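What to buy before the arms

2022-07-29

The second quote came in yesterday, so I can finally write down where the money is going. I have been putting this post off because every version of the spreadsheet was out of date by the time I finished it.

For anyone new here: I want a two-arm setup that can do kitchen work. Moving plates, loading a sink, putting food on a dish and taking it off again. Small jobs, slow speeds, light objects. I work on this in the evenings, in a spare room with one decent window and one outlet circuit I trust. The plan is to have hardware on the bench in November. Until then everything happens in simulation.

The two quotes are from Wondex and Andon. Wondex sells the arms as a matched pair with one controller. Andon sells them singly, each with its own controller, and the grippers are a separate line. On paper Andon is cheaper until you add the second controller and the mounting plates, and then the difference is $50. That is nothing on an order this size, so price is out of the decision.

What is left is delivery and spares. Wondex says 19 weeks. Andon says seven. If I want to be working in November, Wondex is already too late, and I have never seen a lead time get shorter after the deposit is paid. Andon also sells finger pads on their own. With Wondex you replace the whole finger, and fingers are the part I expect to wreck first.

So it will most likely be Andon. I am giving it another week before I sign, mainly to finish the reach tests.

The reach tests are the part of this I should have started sooner. My first layout had the arm bases mounted as far apart as the bench allowed, because I thought they would get in each other's way. I ran the sink tasks in the simulator with that spacing and had a lot of trouble at the back of the counter. Anything behind the faucet meant one arm stretched nearly straight, and a stretched arm is slow and hard to control.
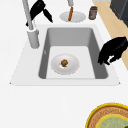 Moving the bases closer together fixed most of it. It also means I can use a narrower bench, and that changed the budget more than anything either vendor said. The wide bench I had picked out was a welded steel one. The narrow one is from Jalov, bolts together, and comes up the stairs in two boxes. I had set aside $700 for the bench and delivery, and the Jalov one will leave enough over to pay for the mounting hardware.

The faucet was the other thing I had not planned for. I had been thinking of the sink as a hole in the counter, and I had left the faucet out of my early scenes to keep things simple. A tall faucet takes up a lot of the space where an arm wants to be. I went back and forth on whether to fit a real one to the bench at all. I am going to, but a short one, unplumbed, secondhand if I can find it. A tall one can come later.

Here is the rest of the list as it stands:

Sink, drop-in, used. The salvage yard on Wongsuwan Road has a shelf of them.
Countertop offcut, from the same place if they have one long enough.
Plates, cheap ones, more than I think I need.
Play food to start with. Real food much later.
Emergency stop, wired, one at each end of the bench.
Spare finger pads, two sets.
Power strip with a proper switch.
Cameras - undecided.

Cameras are undecided because I keep changing my mind about how many. The software will take more than I can afford. I would like to buy fewer and put them on mounts that hold still. On my last project I spent the money on cameras and clamped them to a shelf, and then lost a weekend to a shelf that moved every time a truck went by.

I have also stopped counting the computer as free. It is the one I already own, but it will need more memory and a second drive, and I left both out of the first two budgets because I did not want to look at them. They are in there now.

What I have not priced is shipping for repairs. Andon's terms say the customer pays to send an arm back, and they do not give a figure. I have written to ask. If the answer is bad I may put the camera money aside for that and run with a single camera through the winter.

Next post will be the bench drawing, once I have measured the stairs again.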